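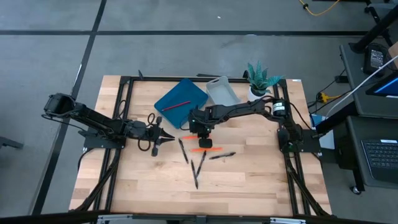
Trikance Pen Sorting Set

Item no. 539

A small tabletop set for sorting, counting and putting away pens. It comes with a blue tray, a light grey bin and a supply of pens in black, orange and red. The tray and bin are sold together or separately.

Tray
Shallow blue plastic, open top. The sides are low, so a pen can be picked up from any direction. Wipe with a damp cloth. Do not put in the dishwasher.

Bin
Light grey plastic. Use it for the pens that are left over after the tray is filled, or for dried-out ones. Fits next to the tray on most desks.

Pens
Capped ballpoint, medium tip. The standard pack has 40 pens in mixed colors. Single-color refill packs are available in black, orange or red. The ink is the same in all three packs apart from the color.

Work surface
The set can be used on any flat table. We recommend a light wooden top such as butcher block, where dark and bright pens are easy to tell apart. Tables are not included.

Weight, tray and bin together: 770 g
Warranty: 4 years on tray and bin, none on pens
Ships from: Grevthorpe

Ordering
Schools and offices can order up to 40 sets on one form. Larger orders go through Parisa Kazemi at the Grevthorpe desk. Please give the item number and the pen colors you want. If no color is given, we send the mixed pack.

Changes
The bin was white until November. Old white bins and new grey bins are the same size and stack together. Replacement trays come in blue only.

Related items
Nuvolov pen cup
Trikance desk tray, deep
Refill pack, black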